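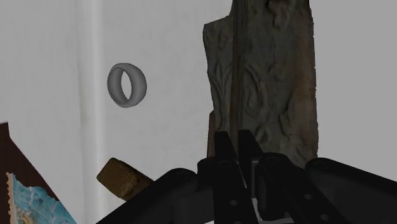
*Simulated gripper, with a grey ring and some other objects*

October 1, 2021

My sister asked me again when a robot will clean her bathroom. She asks every year, and I always say "soon", but this time I wanted to give her a better answer. So I spent three evenings with the simulator that we use at Kuklow, and looked only at tidying. No scrubbing and no water, only taking things from one place and putting them in another.

The short answer is that she should keep her sponge. My list of attempts has 3411 lines, and in almost 4000 minutes of simulated time I did not get one tidy-up that I would show to my mother. The arm moves very nicely. It can reach the places a person would reach, and it does not get bored. The difficulty begins when objects touch each other. A ring that stands alone is an easy wish for a gripper with two fingers. A pile is another matter, and in a real home most things are in a pile.

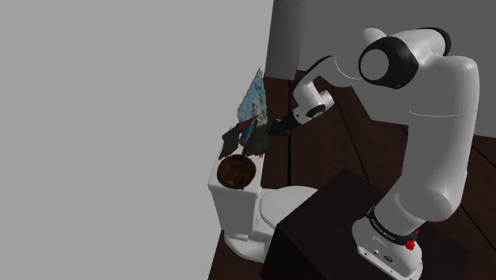
Cloth is for me the hardest part. When I lift a towel, I know without thinking that the thing lying on it will slide. I hold this thing with my other hand, or with my elbow. One arm with two fingers must choose an order, and if the order is wrong, something goes to the floor. And the top of a toilet tank is narrow, so there is not much space for a mistake.

Gwendolyn Abernathy, who read my notes, thinks I am too pessimistic. In her opinion a shop floor will have useful machines long before a bathroom does, as there one can decide where each part lies. I agree with this. At Magesa they already give every part its own tray, and I would not call it a chore any more. My sister's bathroom has no trays.

I also must say that a simulator is kind in some ways and unkind in others. Simulated cloth does not behave quite as my towels do, so I do not trust my failures completely either.

In December I will try again with the Drastum planner, which chooses the order of the objects before the arm moves. I will write then which settings I used.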